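Frequently Asked Questions: Wrist View Pose Estimation

Trellgate Manipulation Software, release 13
Last reviewed 2018-07-30

The answers on this page apply to the perception and planning modules supplied with Trellgate. Installation questions are covered separately.
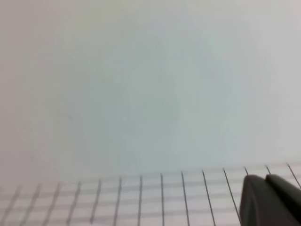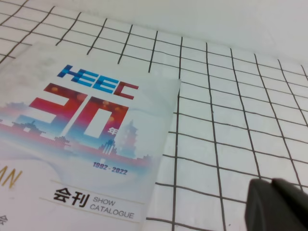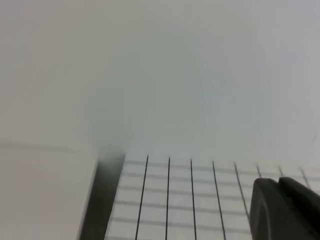 Black grid lines appear in all four views, with a booklet in the second and fourth.

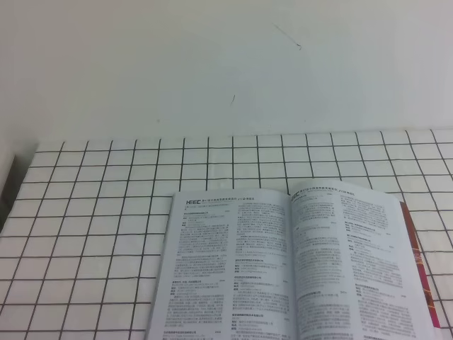 Ye-seo Ok
Documentation Lead, Perception and Planning

Which camera does the planner use?
The planner takes its first estimate from the fixed camera. Once the arm is near the work surface, the wrist camera takes over. Both streams must be registered in Norkel before a session is opened.

Does a grid on the work surface interfere with edge detection?
It may. A long grid line can be mistaken for the edge of a page or cover. Sites that work over ruled or checked cloth should turn on the repeat-pattern filter. The filter does not correct for wrinkles, so a cloth should not be used as a calibration target.

What happens when the wrist view is blurred?
Each image receives a sharpness score. Images scoring below 15 are not passed to the pose estimator, and the last accepted pose is held. If no image is accepted within 236 milliseconds, the planner requests a stop.

How are the gripper fingers kept out of the estimate?
A mask is computed from the joint readings and the finger model. Users who fit different fingers must supply a new model. An outdated mask is the most frequent cause of support requests in this area.

Can the software handle an open booklet?
Partly. A closed booklet is treated as a thin rigid sheet. An open one is treated as two sheets joined at the gutter, and lifted pages are not modeled. Page turning is planned for October.

Is printed text read?
No. Text and logos are used only as image features. The Hekent add-on provides text reading under a separate license.

How large is the test set?
The current set holds 1,146 sequences. Access is granted on written request.

Who should be contacted about an error on this page?
Corrections should be sent to Bautista Pereyra, Release Manager, with the release number and the session log attached.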